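Home Desk Drawer & Shelf Kitchen Bath Journal Contact

Dinsa Open Divided Box, Smoke

From Trorkby. Desk and drawer storage.

We have wanted a divided box we could leave out in plain sight for a long time, and the Dinsa is it. No lid, no latch, just an open top with a grid of compartments inside, in a see-through smoky brown that looks good next to pale wood and even better on a white surface. It's the color of strong tea held up to a window, and in the afternoon it throws a warm patch of light onto whatever it's standing on (we did not expect to get so fond of that part!).

The Dinsa began as the small-parts box in our Erkley range, the one meant for sewing rooms, and people kept writing to say they had it in the bathroom, the pantry, the office, next to the front door. So we took it out of the sewing section in May and gave it a page of its own.

What goes in it

Small things that roll away from you. Pens and markers, tape, batteries, charging plugs, lip balm, spools of thread, tea bags still in their paper envelopes, seed packets stood on end. The dividers are thin, so you don't lose much room to the walls, and things that would lean over in a big open bin stay upright. Short cords do well too if you coil them first and drop one to a compartment.

We like to fill it a little unevenly. Put the thing you use every day in a front compartment and leave one empty for whatever turns up in your pockets. An empty compartment gets filled by Thursday anyway.

Where it goes

On a desk it wants to be toward the side of your writing hand, pushed back far enough that your elbow clears it. A table with a low board along the back is ideal, as the box can sit up near it and you always know where to slide it home. On a white top you get the full effect of the color, with the surface coming through the walls.
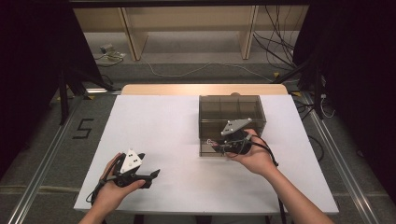 Living with the color

Smoke plastic is kinder than clear. You can still tell what's inside from across the desk, but the odds and ends calm down and look like they belong together, even a mix of bright highlighters and old receipts. If you've tried clear organizers and found them too busy, try this one before giving up on see-through storage altogether.

It does show fingerprints, more so on the outside walls under a lamp. A soft cloth takes them off.

Care

Wash by hand in lukewarm water with a drop of dish soap. Use a soft brush for the corners of the compartments, where crumbs and eraser dust like to settle, then turn it upside down on a towel overnight. Please keep it out of the dishwasher and away from acetone and nail polish remover, which will cloud the finish for good. Scouring pads are out as well.

Goes well with

The Grondinent tray is our favorite partner for it. Set the two side by side and the tray takes the long things (scissors, rulers, a letter opener) that have no business standing in a compartment. Both come in smoke, and the shades match closely enough that we stopped checking.

Ordering

Sold singly or in a set of 2. The first batch was 200 boxes and went faster than we had planned for, so this time we ordered 2000 and they are on the shelf now. Orders ship in 5 working days. If you'd like a set split between two addresses, put the second one in the notes box at checkout and we'll take care of it.

Page updated Oct 13, 2018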